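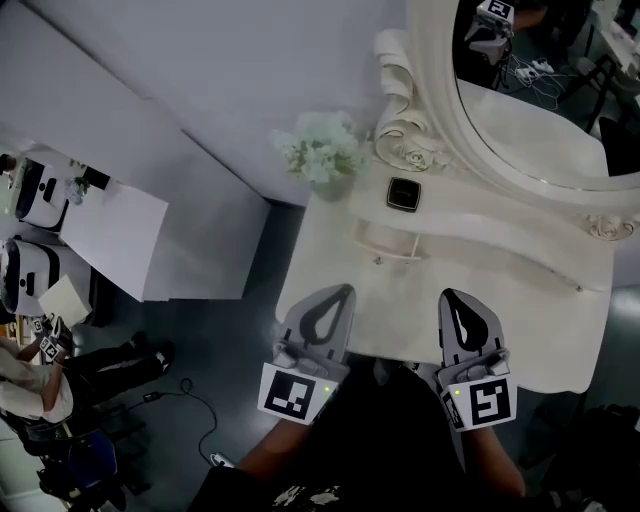 Varneleck Town Forum > Local issues > Refill scheme

mudlark_jen
Has anyone read the leaflet about the Kuvine refill scheme? They want 500 households signed up before the summer. You pay a deposit on a set of tubs, fill them at the Lultside shop and supposedly cut your plastic waste by half. Half of what? The leaflet doesn't say.

pondweed
I joined in March. Works fine for rice, oats and washing powder. Our bin is definitely lighter.

mudlark_jen
Did you weigh it before?

pondweed
No, I didn't weigh my bin. I carry it down the steps every week, I can tell.

T_Orrin
The bit that bothers me is the driving. Lultside is a fair way out and there's no bus after 4pm. If 300 people each make a special trip for a tub of lentils, I'd like to see the sums on that.

hedgebottom
Most people go to Lultside anyway for the chemist. You're inventing a problem.

T_Orrin
Some people do. I don't, and neither does anyone on my road. All I'm asking is whether Kuvine looked into it.

saltmarsh88
I emailed and asked. The reply said 107 households had signed up so far and that travel was "outside the scope of the pilot". So no, they haven't.

hedgebottom
107 in a couple of months isn't bad for a place this size.

saltmarsh88
Signed up isn't the same as using it. I asked how many had been back for a second fill and they didn't answer that part.

mudlark_jen
That's my worry as well. Remember the Tijani compost bins? Everyone took one because they were free and half of them are now holding footballs.

pondweed
Ours has compost in it, thanks.

T_Orrin
What happens to the tubs when they crack? They're still plastic, and thicker than the bags they replace. I read somewhere you need to use one 100 times before it comes out ahead.

hedgebottom
Read where?

T_Orrin
Can't find it now - I'll have a look tonight.

saltmarsh88
If they published the refill numbers each month I'd probably join. Until then I'm taking my old jam jars to the market stall, which will fill anything if you ask.

pondweed
Does the stall do washing powder?

saltmarsh88
Only soap flakes, and not in January.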